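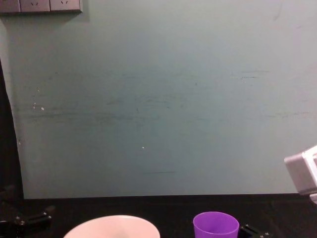 Le mur, côté prises

Vos questions sur mes aides à la lecture

Je relis des dissertations et des fiches de littérature depuis sept ans, et les mêmes questions reviennent dans ma boîte. J'y réponds ici, en vrac.

Vous relisez quoi, au juste ?
Surtout des commentaires sur la poésie et le théâtre du XVIIe. En ce moment j'ai un faible pour les copies sur Phèdre (Francine Fortin m'en a envoyé une superbe sur l'aveu à Œnone !).

Faut-il avoir lu la pièce en entier ?
Oui, oui et oui. Un résumé ne vous dira jamais comment Racine coupe un vers, et ça s'entend tout de suite dans une copie.

Quelle longueur maximum ?
Sept pages, bibliographie non comprise. Au-delà, écrivez-moi d'abord et on découpe ensemble.

Je peux citer une traduction ?
Bien sûr, mais donnez le nom du traducteur. Pour Euripide, je vous demande aussi le numéro du vers – j'ai déjà passé une soirée à chercher une réplique de la nourrice, plus jamais.

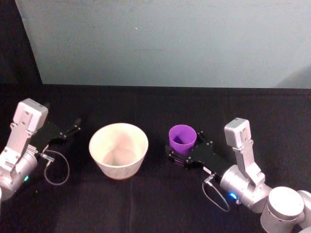
Délais et tarifs

C'est combien ?
45 euros la relecture simple, 80 avec un entretien au téléphone. Konrad Lis prend les textes en anglais, au même prix.

Et si je ne suis pas d'accord avec vos remarques ?
Tant mieux, gardez votre idée et défendez-la ! Je corrige la langue et je discute le plan, le reste vous appartient. Pensez juste à m'envoyer un fichier modifiable, pas un PDF.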